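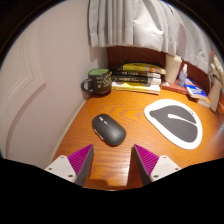

Paid participants wanted: comparison of two hand-held gripper tools

14 December 2024, by Marion Pollock

Bekham is looking for 12 people to take part in a trial of hand-held grippers at our Herkgate site. The trial compares two designs, referred to here as Muli and Kokunia. Both are held in the hand, carry a wide-angle camera that looks out past the fingers, and close when the trigger is squeezed. They differ in finger shape, pad material and trigger travel. We need to know which of them gives steadier recordings when used by people who did not build it.

What the work involves

You will sit or stand at an ordinary desk set out with everyday objects such as a computer mouse, a mug, books and a small spray bottle. A card gives you the task, for example "move the mouse on to the mat" or "take the top book off the stack". You carry out the task with the gripper, return the objects to their starting places and repeat. Each task is done 30 times with each tool. You will change tools halfway through the session, and the order is set by us.

After each block you fill in a one-page form on grip effort, wrist angle and how well you could judge the position of the fingertips. Dropped and missed objects are data. Please do not correct them or start the attempt again.

A session lasts 2 hours including a break. Each participant attends twice, on separate days. The second visit repeats the first with the tools in the opposite order.

Who can apply

You must be 18 or over and able to hold a tool weighing slightly less than a bag of sugar at arm's length for short periods. Left-handed applicants are wanted, as the trigger guard on Muli was drawn up around a right hand. You should not have worked on either design. Glasses are fine. Anyone with a current wrist, elbow or shoulder injury should wait for a later round.

No knowledge of robotics is needed. Training on the day consists of a short demonstration and a practice block that is not scored.

Payment and data

Payment is £25 per session, made by bank transfer after each visit. Local bus fares are refunded against a ticket.

The camera records the desk, the objects and your hands where they come into view. It does not record sound. Recordings are stored under a participant number and used to compare finger alignment, closing speed and slip between the two tools. You may withdraw at any point and keep the payment for the session you are in.

How to apply

Write to Marion Pollock at the Herkgate office, stating your dominant hand, your hand span in millimetres (thumb tip to little fingertip, stretched) and any weekdays you cannot attend. Sessions run until April.

Last updated: 14 places reduced to 12, bus fares added

Comments

tholt: Is the hand span used to turn people away?

M. Pollock: No. It is used to balance the two starting orders.

Greyfell: Did a session on the older Kokunia with the stiff trigger. Has that been changed?

M. Pollock: Yes, lighter spring. People from the earlier round can apply.

jan_w: can you do both visits in the same week

M. Pollock: Yes, if there is at least one clear day between them.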